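From the Back Room
Wed 17 July

I finally got to the floor. If you've been coming to the Bistlow workroom since before the move you'll know I've been threatening this since October, and every month something else jumped the line (the sink, the door, the sink again). So last weekend I moved everything I could lift, swept twice, and got down on my knees with a bucket and a stack of rags.

Floor first, furniture second, that was the plan. Plank floors hold on to everything — glitter, pins, a whole winter of grit — and I went along the gaps with an old butter knife until my wrist gave up. Then I got to play with the layout, my favorite part! I like a white table against brick. It bounces the light back and makes the red look warmer, and I try very hard to keep almost nothing on top.
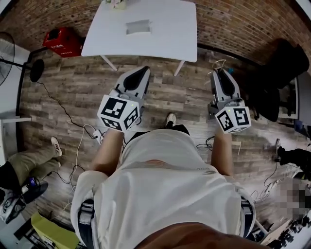 Manon Paquette talked me out of buying shelves, by the way. I had my eye on a set from Estero for 300 dollars, and she pointed out that I'd only fill them. She's right, I would. Crates it is, then. They sit on the floor, they drag easily when you need to sweep, and if you label them before you fill them you stand a chance of finding the tape again.

I'm a fan person too, I should say. With the windows painted shut a standing fan is the best thing you can own in July, though I do wish cords came shorter. Tuck yours along the wall if you're the last one to move it, please.

Still to do: felt pads for the chair legs (I bought a pack of 70, so take some home), and a coat of wax once the weather cools off. If you have an opinion on wax, come find me any evening after supper. Bring a rag.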